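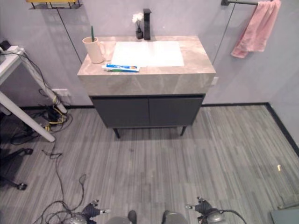

Filed under: Bath & Storage > Vanities | 17 comments | 500 shares

Zustholm Lundgate Vanity: Six Weeks With a Very Thick Countertop

I don't trust a vanity that sells itself on its top. The Lundgate sells itself on its top. Every line of the product page is about the slab, the veining, the "presence." There is one sentence on the cabinet and none at all on what happens when two people try to keep their stuff on it.

So I bought one in the beige-gray marble pattern with the charcoal cabinet and the matte black faucet, $2757 with delivery. My brother-in-law said that was a used car. It is a used car, and not the worst one I've owned.

The slab first. It's deep in the front, much deeper than you expect from the product shots, and it makes the cabinet underneath look like it's holding its breath. I like the color more than I thought I would. The tan in the veining keeps it from going cold, even on my wall, a pale lavender-gray that makes most beige look like old teeth. Whether you like the proportions is another matter. My wife thinks it looks expensive. I think it looks like somebody ordered the top for a bigger cabinet. We've stopped discussing it.

Zustholm calls the surface "worry free." I worried anyway and left a smear of toothpaste on it overnight, then a ring of coffee, then some of the purple shampoo. The toothpaste and coffee wiped off with a damp rag. The shampoo took two goes and a little baking soda. Fine, but that is a worry.

The sink is a plain white rectangle set toward the right, and it takes up more of the top than the measurements led me to believe. You get a usable patch on the left, big enough for a cup and a toothbrush, and a strip along the front where a tube of toothpaste will lie flat. Ours lives there now. Behind the sink, next to the faucet, there's room for something small, and a little black vase with fake white flowers has claimed it. That's your counter. If you own an electric shaver, a contact lens case and a hairbrush, start thinking about a shelf.

The faucet is the part I'd argue with. It's tall and the spout is squared off, and it does look good in black. It also shows every water spot. I wipe it each morning and by lunch it has freckles again. If you have hard water like we do here in Kamarville, get the brushed finish and save yourself the rag. The height is nice for filling a pitcher, less nice when somebody opens it all the way. I've mopped the front of the counter more in six weeks than I did in six years with the old one.

Two flat doors, meeting in the middle, no drawers. I'd have paid extra for a drawer. The hinges are soft close and so far they do close softly, though the left door needed a quarter turn on the adjustment screw to line up with the right one. The instructions say the doors come "pre-aligned." Mine came with opinions.

The legs bothered me before I bought it and they bother me a little less now. They're thin, under all that top, and I fully expected a wobble. I leaned on the front edge with both hands and it stayed put. They do lift the cabinet enough to get a mop under, and I'll give Zustholm credit for that. The old one sat flat on the floor and I don't want to talk about what was under it.

No towel hardware in the box at this price. I'd already put up a dark metal bar, so I saved myself the Gwilliam accessory set, which costs extra and is, as far as I can tell, a bar and four screws.

Would I buy it again? At full price, no. If it turns up in the May sale I'd think about it, with the other faucet. It looks better than it works, and it works all right.

Score: 3 out of 5

Review by Rhun Gwynne
Posted Apr 8, 2020 | 2918 views

Tags: vanities, small bathrooms, matte black, stone look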